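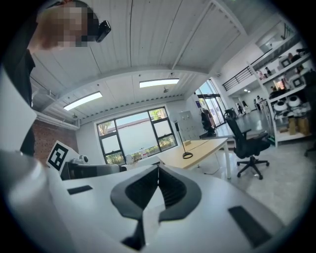
Head turned down, small camera strapped to the side.

4/20/26

Mixed the new batch of casting slip today. The Mivix body again, dry powder, same bag as the last batch, stored with the top folded over and taped. The last batch cast well for a week and then went bad in the bucket - slow to drain, soft at the rim, a skin on the inside wall of every piece. I want to know if that was the water or the deflocculant, so this time I changed only the water.

Water was 958 g, weighed, distilled. Last time it came straight from the tap. The tap here is hard and leaves scale on the kettle, and sulfates and calcium both work against the deflocculant. I had been correcting for that by adding more Uvon at the end, a few drops at a time, until the slip looked right. Looking right on the day of mixing is a poor test. I have known this for years and still do it.

Uvon went into the water first, all of it except a small reserve in the syringe. Then powder, slowly, with the Wodau mixer at the lowest speed that still pulled a vortex. The slip got heavy with a fair amount of powder still in the bowl. Previous practice would have been to add water at that point. Did not. Let it run, scraped the sides, waited, and it loosened by itself. The last of the powder went in without trouble. Ran the mixer another 30 minutes after that and then gave it the first part of the reserve.

Specific gravity measured low on the first weighing. The cylinder had a bubble collar at the line, so I tapped it down, topped it up and weighed again. The second reading was on target. Noted both in the slip book with a line through the first. I should stop taking the first reading right after the mixer comes out, the slip is full of air then and the number means nothing.

Viscosity by the flow cup. The first run was slow, the second run after the next bit of reserve was good. Left the remainder in the syringe and labeled it. My feeling is that the earlier batches were all slightly over-deflocculated and that this is where the skin came from. An over-deflocculated slip pours like milk, which makes it very easy to like. It also settles, casts slowly, and gives a brittle wall that sticks to the plaster. I would sooner have one that gels a little in the cup when it stands and thins again when stirred. Today's does that. A spoon dragged through it after it had been left for a while made a line that closed slowly.

Sieved it through the coarse sieve and then the finer one. Hardly anything caught on the coarse. On the fine there were some soft lumps that broke under the brush, and a few crumbs of plaster, which I picked out and threw away. The plaster must come from the return bucket. The pour spout of the old mug mold is chipped and has been shedding for some time. That mold should not be used again. I have written RETIRED on it in pencil, and it has been moved to the bottom shelf, from where I will no doubt take it in a month and use it.

Cast 3 molds as a test:

The small bowl, dry mold, no problem expected and none found. Good even wall, released from the rim first.

The straight-sided cup, same mold that gave the skin last time. Drained clean. Inside surface matte within the usual time, no shine left at the foot. Wall thickness at the trim line was even all the way round by the needle.

The Chornovol bottle, the two-part one with the narrow neck. This is the difficult one. The neck always closes before the body has built up enough thickness, and with the old slip I would lose the drain altogether and end up with a plug. Today it drained, slowly, with one gulp halfway that I did not like. Tilted it further and it finished. There will probably be a mark inside where the air came in. Nobody will see the inside of a bottle but a mark there can become a crack at the shoulder, so it counts.

On the Chornovol mold generally. The seam has been getting worse. It was tight when I made it and now there is a fin of clay along one side, heavier toward the foot. I put the two halves together without straps and held them up to the window and there was light along that side. Either the half has warped in drying or the natches have worn. I think warped. It was dried on the shelf above the kiln with one face against the wall, and plaster dried unevenly will move, even if people say it will not. The fin trims off but the seam line comes back in the firing as a raised ridge, since the clay particles line up differently there. Sponging does not remove it. Compressing it with a rib at leather hard helps somewhat.

Options are to flatten the face on wet-and-dry paper on the glass, or to pour a new half from the case. Flattening will shorten the bottle across the seam by a small amount and make the section slightly oval. A new half costs an evening and a bag of plaster. I will do the new half. Need to check first that the case is still sound, it was put away without soap on it.

Plaster ratio for that: keep to the one in the book, weighed, and stop estimating by islands in the bucket. My island molds are all a little different from each other in absorption and so they all cast at different speeds. With one mold this does not matter. With several poured in a row it means I am watching a clock for each one, and I get it wrong.

Things to watch over the next days, on today's slip:

Keep the lid on with film pressed to the surface. No returns from the trimming table in this bucket. Trimmings carry less deflocculant and have dried against plaster, so they bring calcium back in, and then distilled water was a waste of money.

Measure gravity and flow each morning before stirring in anything. Write it down even when there is no change. The previous batch has a gap in the book of several days exactly where it went off, so I can't say if it was sudden or a drift. That gap is why this whole test is needed.

If it thickens, stir first, wait, measure again. Only then the syringe.

Small bowl and cup were out of the molds by late afternoon and are on the batt under loose plastic. The foot of the cup is a touch thin. That is a timing matter, I drained early out of nerves. The bottle was left in its mold for the evening. I opened it after supper: fin on the bad side as before, neck intact, shoulder looks sound from the outside. Stood it upright on a dry batt with a cap of paper on the neck so the lip does not dry ahead of the rest.

Molds are back on the rack on edge with a gap between them, away from the kiln wall this time. The fan is on low and pointed at the opposite wall.

Bisque will go in when the three pieces are dry, slow through the early part. There is space left on the lower shelf, so I will put the line blend tiles in with them, the ones with the clear over the iron slip. I have not decided on the glaze for the bottle. The satin would hide the seam best, but it was crawling at the neck on the last one and I have not found out why. Possibly too thick where the dip overlaps. Possibly dust.

Cleaned the Wodau shaft with a brush and plain water. There is some play at the chuck, more than in the winter. Tighten tomorrow before the next use.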